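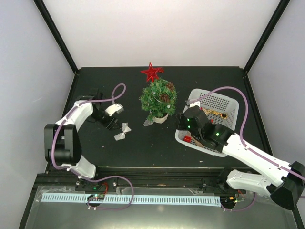
Trimming the Tabletop Tree: what suits a very small Christmas tree, and in what order it should go on

Final project report, Display and Interior Styling, Flostcombe
Submitted by Ditte Ragnarsson and Định Nghiêm
Project adviser: Inger Lauritsen
December 27, 2025

Background

The idea for this project came from Ditte's grandmother, Nanna Bach, who moved into a smaller apartment in October and had to give up her full-sized tree. She had kept a box of decorations for most of her married life and wanted very much to go on using them, but when she tried hanging them on the little artificial tree that replaced the big one, nearly everything looked wrong. The glass balls dragged the branches down, the angel tipped over backwards, and the tinsel swallowed the whole thing so that she said it looked like a cat in a scarf. We both laughed about that for days, and then we thought there might be a project in it.

Miniature trees are sold everywhere now, for desks and windowsills and the ends of kitchen counters, and yet most of the decorating advice we could find was written for a tree you need a stepladder to finish. Our question was a modest one: which kinds of ornament work on a tree that sits on a table, and does it matter what order you put them on?

Materials

We kept to a short list on purpose. Our tree was an artificial one with thick, bushy green needles and a cream-coloured wrapped base. For trimmings we used a shiny red star for the top, brown pinecones, a small whitish ornament, some silvery ribbon and a sheer white bow. The tree came from Vídalín, a garden centre just outside town that puts its Christmas stock out shamefully early, and the rest we gathered from Fosto and from a drawer in Ditte's mother's sewing room. Sólveig Bach (that is Ditte's mother) would like it recorded that she wants her good scissors back.

We had a budget of 90 dollars and stayed inside it, mostly thanks to the sewing room.

The tabletop was matte black with plain pale walls behind and to either side. We recommend a dark surface to anybody repeating this. White and silver trimmings show up very clearly on it before they go on the tree, so you can see the true shape of a bow while you are still fussing with it, and you don't lose bits of ribbon the way we did on Sólveig's oatmeal tablecloth in our first attempts at home.

Shaping the tree

A small tree comes out of its box looking rather sorry for itself. The branches have been pressed up against the trunk and have to be bent out, and we found this deserved far more patience than we gave it the first time. We began at the bottom and worked upwards, pulling each branch out and a little down, then turning the tree and looking again. Định was much better at this than Ditte, who tends to stop when the front looks nice.

Shaping matters more on a small tree than on a big one. On a big tree you can hide a gap with a bauble. On a small one the bauble is the gap's size or larger, and all you have then is a bauble with a hole beside it.

The star

We had expected to put the star on last, as both our families do. After trying it both ways we changed our minds. The topper is the heaviest-looking thing on a tabletop tree and it takes up a good share of the total height, so it changes how everything underneath it looks. If it goes on last, the ornaments that seemed well placed suddenly crowd up under it.

A star with an open outline was kinder to the tree than a solid one. You see some wall through it, which keeps it light, and the facets catch whatever light is going. It does like to lean. The top shoot of a miniature tree is springy and a star will tip it one way or the other no matter how carefully you seat it. Doubling the shoot back on itself helps somewhat. We also decided, after a good deal of muttering, that a slight lean is charming and that Nanna's angel had probably been leaning for years without anybody up a ladder to notice.

Pinecones

These were the great success of the project, and they cost nothing if you have a park nearby. Pinecones don't need to hang. They can be pushed back among the needles and the needles will hold them, so there is no hook, no loop and no drooping branch. We liked them best set at slightly different heights and a bit to one side. Whenever we centred one it looked like a button on a coat.

Brown also turned out to be a useful colour next to the red star, which is bright and shiny and wants all the attention. We tried gold-painted cones from a Cikon craft kit as well and put them back in the bag fairly quickly.

Ribbon and bows

We spent longer on this than on everything else together, and it's the section we would most like to redo. Our advice, for what it is worth:

Sheer ribbon is better than satin at this scale. Needles show through it, so a bow can be quite wide and still not block the tree.

Pinch the centre of the bow firmly and flare the ends afterwards. A bow that has been squashed in a drawer needs its ends opened out again before it goes anywhere near a branch.

Pick the bow up by its centre. If you hold it by an end, the thin material folds over and you start again.

Lay loose ribbon near the base before deciding whether to tuck it in or wind it around. We twice cut a length too short through enthusiasm.

What Nanna thought

We brought the tree to her and let her rearrange it, which she did at once. She moved a pinecone, approved of the star, and asked why the bow wasn't red. She has since hung one of her own old ornaments on a lower branch, the smallest in the box, and it suits it beautifully.

Inger asked us at our midterm review whether the results would carry over to other small trees, and we can't promise that. We worked with one tree, and a sparser one might not grip a pinecone nearly so well. We would like to try a real potted spruce next year, and also to look at lights, which we left out because the battery pack we had bought was almost as big as the base.

Thanks

To Inger for her patience with our drafts, to Sólveig for the drawer, and to Nanna Bach for the whole idea and a very large tin of shortbread. The scissors are on the hall table.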